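Moving my mother's button collection, and what I did with it

My mother kept buttons. She didn't collect them in the way people collect stamps, with albums and catalogs. She cut them off worn-out shirts before the shirts went in the rag bag, and she had done this since before I was born. When she moved into the smaller place in May, the buttons came to me in four cookie tins and a paper sack.

I put them in the hall closet and left them there for most of the summer. Then a coat of mine lost a button, I went looking for a match, and I spent an entire evening on the floor with the tins open. I did not find a match. I did decide to sort them.

I counted as I went because I wanted to know. The first tin had 847 in it. All four tins plus the sack came to 2,857, not including hooks, snaps, three thimbles and a key that doesn't fit anything in either of our houses.

My first try was sorting by color, and I would not do it again. White alone was more than half the pile, and when you need a button for a shirt you already know it's white. What you need to know is the size. I dumped everything back together, which was a bad hour, and started over by size with a cheap plastic gauge from the sewing store.

The order I ended up with goes like this. Shirt buttons first, split into two holes and four holes. Then pants and skirt buttons. Then coat buttons. Then anything with a shank on the back, all sizes together, because there weren't enough to split. Last is a group I call sets, where there are five or more that match. I string the sets on thread and tie the ends. My mother had done this with a few of them already, and her knots were much better than mine.

Macarena Iglesias, who I used to work with at Clomell, told me to wash them. I hadn't thought of it. Plastic and glass ones can go in a bowl of warm water with a drop of dish soap and then onto a towel overnight. Don't do this with leather or fabric-covered buttons, or with anything that has metal on it. I lost two nice brass-rimmed ones learning that. They came out with green spots that haven't come off.

A few people have asked me if any of them are worth money. I took a handful to the flea market at Zuncombe, where there is a woman who sells nothing but buttons and buckles. She looked through mine for a long time and offered me 50 cents each for 19 of them. They were glass ones, black, with a pressed flower pattern. I said no. I remember the dress they were on. The rest, she told me, were ordinary, and I already knew that.

What surprised me was how much I remembered in general. There is a set of big orange ones from a coat I hated in second grade. There are small pearl ones from my father's good shirt, and one of those still has a bit of blue thread in it. My mother remembered more than I did. I brought the coat button tin over to her place and she could name the owner of nearly every one, including people I'd never heard of. A wooden toggle belonged to a neighbor named Dönmez who moved away in the seventies. She had fixed his jacket and kept the spare. I wrote the names down on slips of paper and put them in with the buttons. I should have started doing that years ago.

Storage was the next problem. The cookie tins are fine to look at but you have to dig. I bought a drawer cabinet made by Nolus, the kind meant for screws, and it works for the shirt buttons. The drawers are too shallow for coat buttons if you have a lot of them, so those went back in a tin. For the things I use every week I wanted something I could pick up and carry to the kitchen table, where the light is better. A box with a handle and a lid that stays up by itself is all you need. It does not have to be made for sewing.

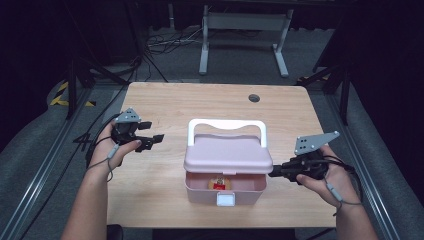 Pink storage box with the lid up. The white handle is on top and the latch is on the front.

I would look for one with a latch you can work with one hand. I dropped an open tin down the back steps in July and was finding buttons in the flower bed for weeks after.

I have given some away too. A bag of plain white ones went to the elementary school for art class, and a friend who quilts took most of the odd pinks. I still have more than I will ever sew onto anything. That doesn't bother me the way I thought it would. They take up one shelf now – the tins used to take up two and the floor.

I never did find the coat button. I moved the bottom one up to the top and put a close-enough brown one at the hem. If anybody has a four-hole dark brown with a raised rim, a little over an inch across, let me know in the comments and I'll trade you for it.

Next I need to deal with the zippers. She saved those too.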